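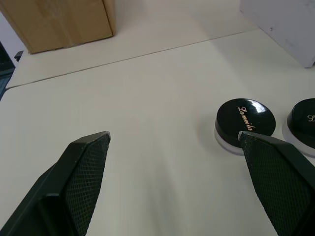 Steter Opens Drawer and Small Storage Service in Brurbridge

BRURBRIDGE, October 6, 2023. Steter, the home storage retailer, today announced the opening of a service counter for tabletop drawer cabinets at its Caldeira Street store in Brurbridge. The counter will repair, refit and repaint small cabinets of the kind used for cosmetics, jewelry, sewing supplies and stationery. Cabinets bought from other stores will be accepted on the same terms as those sold by Steter.

The service follows a trial held in August, during which customers were invited to bring in cabinets that no longer opened well or had become worn with daily use. The most common requests were for new knobs, touch-up paint and help with drawers that stuck. Many of the cabinets were still sound and needed only minor work.

Customers may bring a whole cabinet or a single drawer. Drawers should be emptied before they are handed in, and jars of cream, bottles and other personal items should be kept at home. Staff will check the corners, the floor panel and the front of each drawer, and will agree on the work and the price with the customer before it begins. 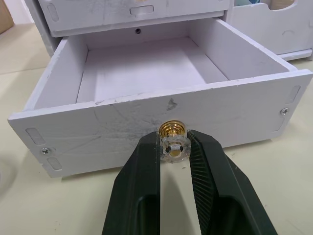
Painted white drawers need particular attention at the front panel and along the top edges of the walls, where scratches and chipped paint are most easily noticed. The counter will sand and repaint these areas on request. Clear faceted knobs with gold-colored bases will be kept in stock, together with plain wooden and metal knobs. A drawer front may also be left as it is and fitted with a new knob only.

Steter will also introduce the Skutel insert, a shallow tray that divides a drawer into sections for small jars and tubes. The Skutel insert will be sold in 2 depths, and each may be trimmed at the counter to fit an older drawer. The deeper tray is meant for jars with wide lids, which can be difficult to pick up when stored close together.

Knob replacement will be completed in 15 minutes when the part is in stock. Cabinets left for repainting must be collected within 31 days of the notice that the work is finished. No appointment is required for knobs or inserts. Requests for repainting may be made in person at the Caldeira Street store during regular opening hours.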